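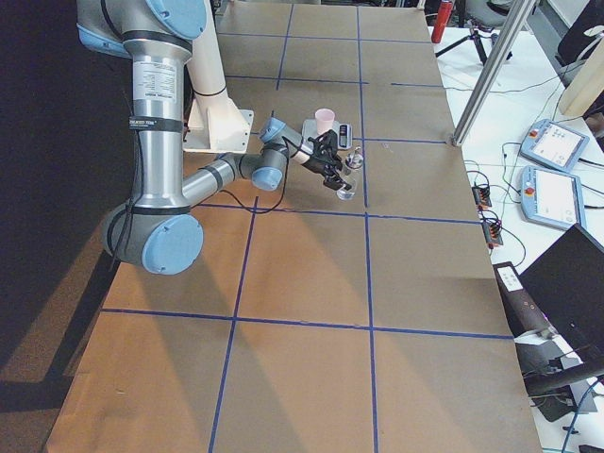

탁상형 로봇 작업대 예산 짜는 법: 팔 두 대 기준

로봇 팔 견적서를 받으면 대부분 팔 가격부터 봅니다. 그런데 실제로 예산이 틀어지는 곳은 팔이 아니라 그 주변입니다. 그리퍼, 작업대, 배선, 전원, 제어기 놓을 자리, 소모품이 뒤늦게 하나씩 올라오면서 결재를 두세 번 더 받게 됩니다. 이 글은 협동로봇 팔 두 대를 테이블 한 개에 올려 컵이나 작은 병 같은 물건을 다루는 작업대를 꾸밀 때, 무엇을 어떤 순서로 정하고 어디에 돈을 배정할지 정리한 것입니다. 금액은 모두 만 원 단위이고 부가세는 별도입니다.

1단계. 다룰 물건부터 적는다

팔을 고르기 전에 집을 물건의 목록을 만듭니다. 물건마다 무게, 가장 넓은 폭, 가장 좁은 폭, 재질을 적습니다. 투명 플라스틱 컵처럼 얇고 잘 눌리는 물건이 하나라도 있으면 그리퍼 선택이 달라집니다. 힘 조절 폭이 좁은 그리퍼는 컵을 찌그러뜨리거나 놓칩니다. 투명한 물건은 깊이 카메라에 잘 잡히지 않는 경우가 많으니, 비전을 쓸 계획이면 이 단계에서 따로 표시해 둡니다.

무게는 추정하지 말고 주방용 전자저울로 잽니다. 내용물이 들어가는 용기는 빈 상태와 채운 상태를 둘 다 잽니다. 가반하중은 그리퍼 무게를 뺀 값으로 비교해야 합니다.

2단계. 팔의 도달 범위와 테이블 크기를 같이 정한다

테이블을 먼저 사 놓고 팔을 고르면 거의 항상 남거나 모자랍니다. 종이에 테이블을 축척으로 그리고 팔 설치점에서 도달 반경을 원으로 그려 보십시오. 카탈로그의 최대 반경은 팔을 다 편 상태의 값이라 그 끝에서는 그리퍼를 원하는 각도로 세우기 어렵습니다. 바깥쪽은 작업 영역에서 빼고 계산합니다.

팔 두 대를 나란히 붙이면 공동 작업 영역이 넓어지는 대신 팔꿈치가 부딪힐 수 있습니다. 공급사에 두 팔의 설치 간격을 알려 주고 간섭 검토를 요청하십시오. 검토비를 따로 받는 곳도 있으니 견적서에 포함 여부를 적어 달라고 합니다.

3단계. 견적은 네 묶음으로 나눠 받는다

한 줄짜리 일괄 견적은 비교가 안 됩니다. 다음과 같이 나눠 달라고 하십시오.

가. 팔 본체, 제어기, 티치 펜던트
나. 그리퍼와 손목 어댑터, 그리퍼용 케이블
다. 작업대, 프레임, 고정 부품, 단자대와 배선
라. 설치, 시운전, 교육

가 묶음에서는 펜던트가 팔마다 한 대씩 포함되는지 확인합니다. 두 대 구성에서 펜던트가 한 대만 들어 있는 견적이 있습니다. 나 묶음에서는 어댑터가 빠지기 쉽습니다. 팔과 그리퍼의 제조사가 다르면 플랜지 규격이 맞아도 통신 케이블이 안 맞을 수 있습니다.

저희는 Proma와 Clistance 두 곳에서 다 묶음 견적을 받았습니다. Proma는 작업대와 배선을 합쳐 692만 원이었고 단자대 설치까지 포함이었습니다. Clistance는 작업대만 놓고 보면 더 쌌지만 배선이 실비 정산이라 상한이 없었습니다. 결재용으로는 상한이 있는 쪽이 편해서 Proma로 갔습니다.

4단계. 주변 자리를 도면에 넣는다

작업대 옆에는 펜던트, 모니터, 전원 장치를 놓을 면이 필요합니다. 펜던트는 비상정지 버튼이 달려 있으므로 작업자가 앉은 자리에서 바로 손이 닿아야 합니다. 서랍이나 선반 안에 넣는 배치는 안 됩니다. 보조 테이블 한 개를 예산에 넣으십시오. 케이블이 펜던트와 작업대 사이를 지나가게 되니 케이블 덕트나 클립도 같이 적습니다.

소화기, 의자, 삼각대처럼 이미 있는 물건도 도면에는 그려야 합니다. 바닥에 놓인 것이 통로를 얼마나 먹는지 도면에 없으면 설치 당일에 알게 됩니다.

5단계. 소모품과 표면 처리를 따로 잡는다

작업면에 크라프트지를 깔면 반사가 줄고 더러워졌을 때 갈기 쉽습니다. 그 위에 색 테이프로 격자를 붙이면 물건 놓는 위치를 말로 맞추기 편합니다. 둘 다 싼 물건이지만 계속 씁니다. 저희는 종이와 테이프를 Feltura에서 롤 단위로 사고, 반기 예산에 별도 항목으로 둡니다. 창에서 햇빛이 길게 들어오는 방이면 암막 커튼이나 배경막 비용도 이 항목에 넣습니다.

그리퍼 손가락 패드, 케이블 타이, 벨크로 밴드도 여기에 속합니다. 팔 링크를 따라 케이블을 묶는 밴드는 여유분을 두십시오.

6단계. 예비비와 납기

예비비는 전체의 11퍼센트로 잡았습니다. 총액 상한이 2,000만 원인 보조 설비 예산(팔 본체 제외)이었고, 예비비는 220만 원입니다. 실제로 나간 곳은 그리퍼 케이블 교체와 프레임 추가 가공이었습니다. 프레임 가공은 Ochoa에 맡겼습니다. 알루미늄 프로파일은 절단 길이를 바꾸면 다시 주문해야 하므로, 팔 설치 위치가 확정된 다음 발주하는 편이 낫습니다.

납기는 팔 본체가 가장 길고 그 다음이 그리퍼였습니다. 10월에 발주하면 연말 정산과 겹칠 수 있으니 검수 조건을 납품 기준으로 할지 시운전 완료 기준으로 할지 계약서에 적어 둡니다. 잔금을 시운전 완료 후로 미루면 공급사가 설치 일정을 먼저 잡아 줍니다.

발주 전 확인 목록

- 물건 목록에 무게와 폭이 모두 적혀 있는가
- 그리퍼 무게를 뺀 가반하중으로 비교했는가
- 펜던트, 제어기, 비상정지 수량이 팔 수량과 맞는가
- 플랜지 어댑터와 통신 케이블이 견적에 있는가
- 배선비에 상한이 있는가
- 보조 테이블과 케이블 정리 부품이 들어 있는가
- 설치 장소의 전원 용량과 콘센트 위치를 확인했는가
- 위험성 평가를 누가 언제 하는지 정했는가
- 보증 기간의 시작일이 납품일인가 시운전일인가

견적 유효 기간은 업체마다 다릅니다. 저희가 받은 것 중 가장 짧은 것은 4주였습니다. 결재가 그보다 오래 걸리는 곳이라면 견적 요청 단계에서 기간 연장이 가능한지 먼저 물어보십시오.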